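4. The tray and the stand

4.1 Why these two objects

Readers who have come with us through the diaries in Section 3 will remember that the word "somewhere" turned up in them far more than we had expected. Keys were put down somewhere, a necklace was somewhere safe, the good watch was somewhere it would be seen in the morning. Of the 2,000 entries the households sent in, 1,000 dealt with things small enough to close a hand around, and it was over these that people grew most talkative, and now and then quite cross. We wanted to spend one section on where such things come to rest, and we chose the two kinds of holder that our households already owned, or had once owned and given away: the shallow tray and the upright stand.

The two ask rather different things of a tired person coming in the door. A tray accepts whatever is dropped into it and makes no comment. A stand with hooks wants each thing to have a loop or a chain, and it wants a moment's attention as well – you have to find the hook, and you have to let go at the right time. Against that, a thing on a hook can be seen from across the room, while a thing in a tray may well be under three other things. Consuelo Tejada's notes from the first round of visits describe a blue dish by a telephone that held two sets of keys, a tape measure, a great many rubber bands and a birthday candle, and the owner, asked to find her spare key in it, tipped the lot out on the bench. She was perfectly happy with the dish and would not hear of replacing it.

4.2 The arrangement

We settled on one tray and one stand, used together, and kept to them for the whole of this part of the work. The tray is oval and dark green, so dark that most people took it for black at first glance, and it has a raised rim that goes all the way around. The stand is a black T: a thin upright with a bar across it, and small hooks or pegs pointing down from the underside of the bar. The tray goes directly in front of the upright, a little toward the back of the table, with clear space on the near side for things waiting to be put away (Figure 4). 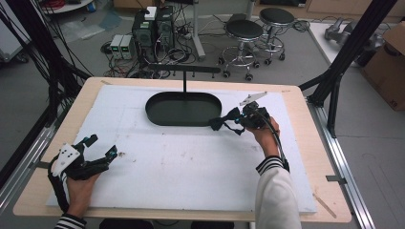 Figure 4. Oval tray with the T-shaped stand behind it, on the white board.

Anselmo Zabala had argued early on for placing the two side by side, a hand's width apart, and there was something to be said for that, as it keeps the choice between them nice and plain. In the homes, though, the tray had nearly always drifted in under the stand within a week or so of both being in use. People explained it in various ways. A hook gets missed and the earring falls, and it may as well fall into something. Or the shelf was narrow and there was no other place for the tray to go. One retired baker in Grosterville had gone further and glued hers down, which made dusting a nuisance but meant, she said, that her grandsons could not separate them. We followed the households, and placed the tray where they would have placed it.

The white board underneath was chosen so that a dropped ring or a fine chain could be found again without everybody getting down on their knees. It picks up smudges rather quickly and we did not fuss over them. Small dark things showed up well on it. A thin silver chain did not, and if we were beginning again we might try a soft grey or even a plain tea towel, which two of the households swore by.

4.3 What people did at home

Of the 59 households that took part, 47 had both kinds of holder in regular use by the end of June. The others had gone back to one or the other, mostly to the tray. We don't want to make too much of this, as a stand takes up height and several of the kitchens we were welcomed into had cupboards hung very low over the bench. Montserrat Tejada, who handled the second round of visits, found one stand that had been moved to the bathroom, another to the laundry, and a third to a windowsill where it was doing good service holding up a tomato seedling.

Where both were kept, a habit of sorting grew up that was much the same from home to home, though no one had been told to sort anything. Long things went up and short things went down. Necklaces, lanyards and the keys on a ribbon were hung. Rings, coins, studs and the keys on a plain split ring went in the tray, even though a split ring will sit on a hook without any trouble at all. When we asked about this, the answers had to do with noise as often as with neatness. Keys on a hook knock against each other when the door shuts, and in a small flat with a sleeping baby that is reason enough.

Bracelets and watches belonged to neither camp. A watch with a closed strap can be hung, but it hangs at a slant and swings, and its owner worries about it. A watch with a buckle has to be done up again before a hook is of any use, and very few people will do up a buckle at the end of the day for the sake of a hook. They went in the tray, on their backs, and were scratched there by the coins. This was the commonest complaint in the diaries by a good margin, and the commonest remedy was a folded handkerchief.

The order in which people put things away deserves a word too. Most filled the hooks first and used the tray afterwards. Working the other way, you reach over a full tray to get to the bar, and a sleeve or a dangling chain is apt to drag across whatever is lying in it. Several people had found this out for themselves and mentioned it in passing. A few had turned the whole thing around, so that the bar stood nearest to them and the tray was on the far side, and one household at Pidberg kept it that way for good and recommended it to us very warmly.

4.4 The upright as a holder

Something we had not planned for was the upright itself. We had thought of it only as the part that holds the bar off the table, but anything with a large enough loop can go over it, and in the homes a surprising number of things did: a dog's collar, hair elastics, a camera strap, a string of wooden beads that was too heavy for its hook and kept tilting the bar. A strap looped over the post stays close to the middle, where the stand is steadiest, and it leaves the hooks free. It does hang down behind or beside the tray, and with a long one the end may trail among the rings. Owners of long straps seemed to double them over without thinking about it. 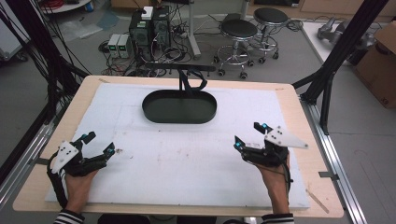

Roald Midtbø wrote back, on reading a draft of this section, that we were being too kind to the upright, and that in his own hallway anything looped over the post simply buried whatever had been looped over it the day before, so that the dog's lead was always at the bottom when the dog was at the door. He would sooner have a second bar, lower down and shorter, and do without the post altogether as a place for keeping things. We think he is right about leads. For things wanted once a week or less, the burying matters a good deal less, and one diary from Escobar speaks of the post quite fondly as "the attic".

His remark did send us back to the entries on depth. In a tray, things bury each other as well, but the rim sets a limit: once the pile stands above it, something rolls off and the owner takes the hint. A low rim gives the hint sooner. Households with deep bowls sorted through them far less often, by their own account, than those with shallow dishes, and a few had not seen the bottom of the bowl since moving in. With the oval tray we heard of clear-outs about as often as we heard of laundry.

4.5 Some points left over

Cleaning came up more than we had allowed for. A tray can be carried to the sink and a stand, with its pegs, has to be wiped one peg at a time. Dark colours hid tarnish and showed dust, and opinion was divided on which was worse. The rounded ends of the oval were liked by nearly everyone who mentioned them, chiefly for the ease of sweeping coins out with a finger.

We had also hoped to compare the set with the felt-lined boxes sold by Ondano, but too few of the households kept using theirs for us to say anything fair about them, and the boxes are left for the follow-up. Cayetano Palacios has kindly agreed to let us go back to the Grosterville homes for that, if the families will have us and can bear to fill in another diary.

Contact the authors | Copyright remains with the authors | Back to top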